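From: Yolanda Sánchez
To: Purau student robotics list
Subject: Re: Desk-clearing task, what counts as an episode?

Yao-tsung Fu wrote:
> Two questions before my group starts on Monday. First, do we throw out
> an episode if the finger pads slip and we have to grab the thing again?
> Grorus kept those last term and the Olley group didn't, so the two sets
> don't match. Second, how much are we supposed to move the furniture
> between runs? I have 40 episodes from last week and the chairs are in
> the same place in all of them.
> Also the left grip is squeaking again.

Yao-tsung,

Keep the slips. If you drop something and pick it up again in the same run, that is one episode and it goes in with the note "regrasp". Throw it out only if you put the gripper down or if somebody has to hand you the object. I have asked the Olley group to go back through their rejects and restore what they can. They think they still have 116 of them on the old drive.

On the furniture, move the small things every run and the chairs every seventh run. You don't need to move the desks at all. Your 40 are fine, just don't add more with that layout. Swap the bottles around, turn the lamp, put the plant on the other desk. People walking by or working at their own desks can stay as they are, we are not asking anyone to leave the floor.

The target for the term is still 420 good episodes across all the groups. Please number them from where the sheet leaves off and don't start again at 1. Two groups did that in September and I spent an evening renaming folders.

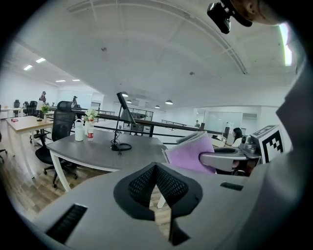
Start each run with the fingers open and hold still for a second before you walk up to the desk. Most of the runs I rejected last week had no pause at the start, and the tracking was bad for the first part of the approach. Keep the marker box where it is. If it gets bumped, stop and redo the calibration, it takes 7 minutes.

For the squeak, there is grease in the Mazandarani drawer, second from the top. Use very little and keep it off the pads. If it still squeaks after that, leave it on my desk with a note and take the spare.

I still need names for the Monday evening slot. Reply to the list and not just to me, so the other groups can see what is taken.

Yolanda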